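Moving your photos to an external drive

I put this off for ages, then my laptop told me it had 8 GB left and I had to get on with it. If yours is nagging you too, here's how I do mine – no fancy software needed.

Step 1. Plug it in
Mine's a 1000 GB Deder. Use the cable it came with, and go straight into the laptop if you can (my old hub kept dropping out!).

Step 2. Make one folder
Call it something dull like Photos. Inside, add a folder for each year.

Step 3. Copy, don't move
Drag a year across and leave it alone. My biggest folder had 1016 files in it, so I went and made tea.

Step 4. Check the copy
Right-click both folders and compare the sizes and file counts. Then open a few pictures from the drive, big ones included.
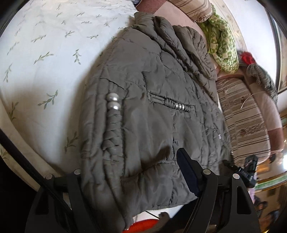

Step 5. Delete the originals
Only once there's a second copy somewhere else – mine goes on an old Iturra stick. Empty the bin as well or you won't get the space back. I freed up 80 GB.

Eject the drive before you unplug it.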